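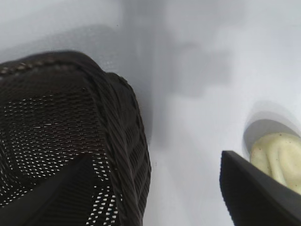 2 min read

The Flolside reunion taping let in 300 fans at Vondmont Studios, and I was one of them, mostly to see whether Jairo Escobar would really walk out on cue. He did. Twice – the first take had a sound problem, and he stormed off just as angrily the second time.

We were told no phones, no gum, and clap when the sign lights up. Munshi, his supposed ex, cried before the host had finished the question. The woman beside me bought it. I didn't. By the break they were sharing fries near the side door.

The episode airs in November. I doubt the fries made the cut.

127 shares · 2 comments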